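I took the night shift at Flurnico because it paid better, and because they promised me the arm did most of the work (ha!). What I do is steer it, over and over, so the learner has something to copy. By November I had given it 600 tries at the plug. 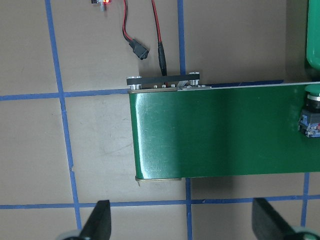
Try 114, the green block, fingers open.

I talk to it now, I'll admit that. "Easy," I say, "the red wire, sweetie, leave the other pair alone." Then one night it ran on its own and stopped just short, exactly where I always stop to breathe. I'd taught it that too! I went and put the kettle on.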